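Two hands, one folding table

Consolacion Marquez wanted a machine that could lay a table. After a year of evenings she has most of one, and it lives at home.

By Afroza Dissanayake
Oct 9, 2022

The Mollari has two arms, a head with a camera in it, and a base on castors that came off an office chair. Consolacion Marquez built it with her neighbour Yhon Cuervo, who repairs lifts for a living and did most of the wiring. Neither had made a robot before. Marquez teaches maths at a further education college and had taken one evening class in programming, which she did not finish.

The name is from a box. The first motors they bought arrived in a carton with the word printed on the side, and it was still on the bench when they needed something to call the project folder.

They began at Saludo, a shared workshop behind the bus garage in Falumcombe, where members pay 40 pounds a month and get a shelf, a key and the use of the machines. The arms were cut, printed and put together there over one winter. The trouble came when the two of them wanted to leave things standing between sessions. Saludo's benches have to be cleared by ten at night, and an arm that has been moved has to be set up again before it will reach for anything in the right place. Marquez says they were spending the first hour of every evening getting back to where they had been.

So the work moved to the house. The printing and the metalwork are still done at Saludo, and the testing is done at home. 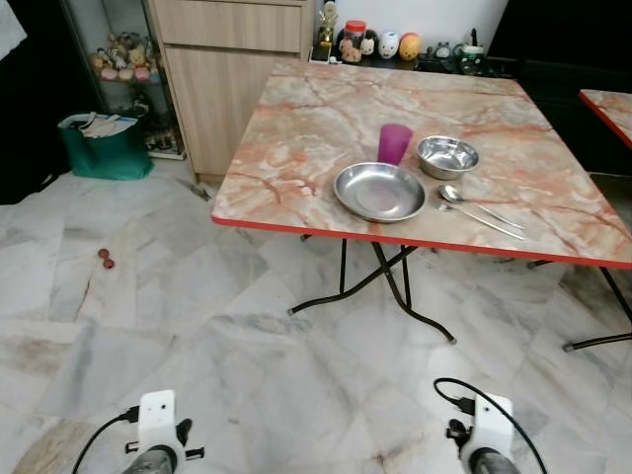 Plate, cup, bowl and cutlery on the folding table, with both grippers in front.

The things it handles are ordinary. Marquez was firm about that from the start. Cuervo had wanted to begin with wooden blocks, which are light, square and easy to see, and they did use blocks at the workshop for a few weeks. She thought they were learning how to pick up blocks. Steel plates are harder. They shine, so the camera reads the reflection of the ceiling light as part of the plate, and a wide rim lying close to the tabletop leaves very little room to get a finger under.

The plate is still the worst of it. The method they settled on is to push it with one hand until the rim hangs over the edge of the table, then pinch the rim with the other. It is slow, and it needs both arms to agree on where the edge is. A cup is simple by comparison. The bowl is somewhere in between, and depends on whether the fingers come down inside the rim or outside it.

Cutlery gave them a different problem. A spoon lying flat can be picked up by the handle if the fingers come down on either side of it, but the fingers have to nearly touch the table to do it, and early on the arm pressed too hard and stalled its own shoulder motor. Cuervo fitted a spring behind each wrist so that there is a little give. He made four versions. The one in use is the third, and the fourth is in a drawer.

The marbled table was chosen for its height and because it folds. Its pattern has been a nuisance to the software, which in the first month drew outlines round the veins as if they were objects. Honeylyn Policarpio, who joined the pair after seeing the arms on their shelf at Saludo, spent most of the spring on that. Her answer was to take pictures of the bare table from many positions and have the program learn what it looks like with nothing on it. The collection stands at 2664 pictures. She says a plain cloth would have done the same job in an afternoon, and that Marquez would not hear of it.

Money has been less of a problem than time. The motors were the largest cost, at 300 pounds for the set, bought second-hand from a packaging firm that was closing a line. The control board is a Zodetska, sold for model railways and never meant for this, and it runs warm enough that Cuervo screwed a small fan to the lid. The rest is printed plastic, aluminium tube and a good deal of cable.

Cable has caused more lost evenings than any other part. It has to be long enough to let the wrist turn fully and short enough not to catch on the table. For a while they clipped it tightly along the arm, and a wire inside the sleeve broke after a few weeks of bending at the same spot. They now leave it in a loose loop by the hand. 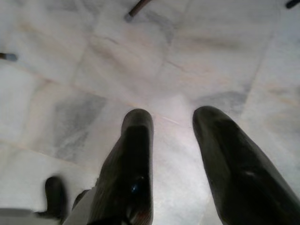
Each wrist carries its own small camera, and Policarpio regards these as the best thing they added. The head camera knows where the spoon is on the table, but once a hand moves in front of it, the head sees only the back of the hand. The wrist camera takes over for the last few centimetres. It looks past the fingers at whatever they are about to close on, and before each run she points it at the floor to check it. With the fingers spread and only pale marble between them, she can see whether both tips sit where the program thinks they do, and the seams between the tiles give her straight lines to judge the lens by. The bright patch where the stone throws back the light is useful too, she says, as a warning of what steel will do. If the check is out by more than a couple of millimetres she stops and does the setting up again, which takes 40 minutes.

There are limits on what happens in the house. The arms run at a fraction of the speed they could manage, and there is a red stop button on a long lead that whoever is running the test keeps in one hand. Cuervo insisted on it after years of working in lift shafts. The motors are not strong, but an elbow moving without warning can still knock a person's glasses off, and has done so to him.

Drahomíra Oravec, who looks after the electronics bench at Saludo, has followed the build since the first motor was bolted down. She thinks they should bring it back to the workshop for at least part of each month. Other members learned a lot from watching it go wrong, she says, and two of them have since begun arms of their own. She would also like her good crimping pliers returned.

Marquez has heard this and does not disagree. She would like the laying of the table finished first. At present the Mollari can set one place from start to finish in almost 3 minutes if the plate goes well. When the plate does not go well, someone has to lift it back and start the run again.

Clearing away is the next job on her list, and it will mean dealing with things that are wet, stacked or left at odd angles. Policarpio has started collecting pictures for it. Cuervo is working on a fifth spring.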